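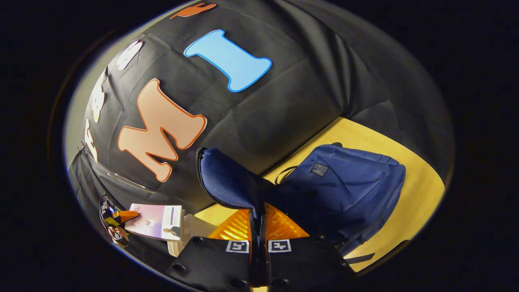

Inicio > Asuntos exteriores > Organismos multilaterales > Actas

Buscar en el archivo de actas Escriba un término Buscar

ACTA DE LA REUNIÓN DEL GRUPO DE TRABAJO SOBRE DENUNCIA DE TRATADOS
Sede de Volotport, sala de la segunda planta
Sesión ordinaria de junio

Apertura: 9:30 h. Comprobado el quórum, la presidencia abre la sesión. Asisten las delegaciones de Tornik, Policarpio y Hasumier. La secretaría del Convenio de Volotport asiste con voz y sin voto.

1. Aprobación del acta anterior

Se aprueba con una corrección solicitada por Hasumier: en el punto relativo a las contribuciones pendientes, donde decía «condonación» debe decir «aplazamiento».

2. Notificación de retirada presentada por Tornik

La secretaría informa de que ha recibido la nota verbal por la que Tornik comunica su intención de denunciar el Convenio de Volotport sobre tránsito fluvial y tarifas portuarias. La nota invoca la cláusula general de denuncia y no alega incumplimiento de las demás partes.

La delegación de Tornik expone que el régimen tarifario vigente no refleja el volumen actual de tráfico en el tramo inferior y que las dos propuestas de revisión que presentó quedaron sin votar. Precisa que la retirada afecta al convenio y a su protocolo tarifario, pero no al acuerdo de salvamento y remolque, que considera instrumento independiente.

Policarpio discrepa de esta última lectura. A su juicio, el acuerdo de salvamento remite al convenio en materia de definiciones, competencia y arbitraje, por lo que no puede aplicarse a un Estado que haya dejado de ser parte en él. Solicita que conste en acta.

La asesoría jurídica de la secretaría señala que el texto no resuelve la cuestión de forma expresa. Existen precedentes de separabilidad en acuerdos conexos, todos ellos con cláusula específica, que en este caso falta. Propone elaborar un dictamen antes de la próxima sesión.

Acuerdo: se encarga el dictamen. Entretanto, el acuerdo de salvamento se seguirá aplicando en su integridad.

3. Plazos y efectos

La secretaría recuerda que la denuncia surte efecto 9 meses después de su depósito. Hasumier pregunta si el cómputo se inicia con la nota verbal o con el instrumento de denuncia. La secretaría responde que con el instrumento, que aún no ha sido depositado. La nota tiene valor de aviso y puede retirarse sin formalidades.

Tornik indica que el depósito depende de la ratificación parlamentaria y que el proyecto de ley se encuentra en comisión. No facilita calendario.

4. Consecuencias presupuestarias

Se distribuye el cuadro de contribuciones. La cuota anual de Tornik asciende a 472 unidades de cuenta, devengadas hasta la fecha de efecto de la denuncia. Hay además un saldo pendiente de 200 unidades correspondiente al ejercicio anterior, que Tornik reconoce y se compromete a liquidar con independencia del resultado del trámite.

Hasumier plantea que el déficit posterior no se reparta de forma automática entre las partes restantes y pide estudiar una reducción del programa de dragado. Policarpio se opone a que se modifique el programa mientras no haya instrumento depositado.

Sometida a votación la propuesta de Hasumier, se registra un voto a favor, uno en contra y una abstención. La propuesta no prospera. La secretaría preparará, a título informativo, un cálculo con y sin la cuota de Tornik.

5. Participación en órganos subsidiarios

Se examina si Tornik conserva el voto en el comité de tarifas durante el preaviso. La asesoría jurídica confirma que conserva la plenitud de derechos hasta la fecha de efecto. Policarpio sugiere que se abstenga en las decisiones cuya vigencia sea posterior. Tornik toma nota sin asumir compromiso.

6. Comunicaciones

Se acuerda que cualquier comunicado se limite a dar cuenta de la recepción de la nota verbal. El texto se remitirá a las tres delegaciones por procedimiento de silencio.

7. Ruegos y preguntas

Hasumier reitera su petición de recibir la documentación en formato editable. La secretaría accede.

Se levanta la sesión a las 12:15 h.

Anexos: nota verbal de Tornik; cuadro de contribuciones; relación de acuerdos conexos.

Este sitio utiliza cookies propias y de terceros con fines estadísticos. Aceptar Rechazar Configurar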